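Woodwork Technician, Fasville Campus
Tundham College of Applied Arts
Reference: 1244

Tundham College of Applied Arts invites applications for the position of Woodwork Technician in the Department of Furniture and Interiors. The post is full time for a fixed term of two years and is based at the Fasville campus.

The technician prepares timber for first-year classes, maintains hand tools and bench machinery, and keeps the stock register. Some evening work is required in February, when final projects are assessed. The technician reports to the Workshop Manager, Steinar Bach.

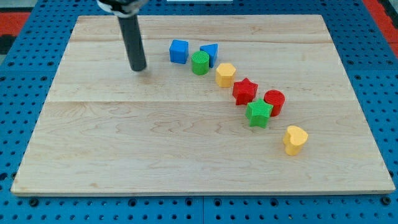 Pale, figured wood with knots and honey-colored grain.

Applicants must have completed a recognized training program in cabinetmaking or joinery and must be able to read working drawings. Experience in veneering is desirable. Applicants without teaching experience will be considered – the college provides training in workshop instruction during the first term.

The successful applicant will receive 23 days of paid leave each year in addition to public holidays. Travel between Fasville and the timber store at Liston is reimbursed.

Applications should include a cover letter, a résumé and the names of two referees. Photographs of finished work may be attached. Materials should be addressed to the Personnel Office, Gunawan Building, Tundham College of Applied Arts, and must arrive by 25/03/2026. Late applications will not be reviewed.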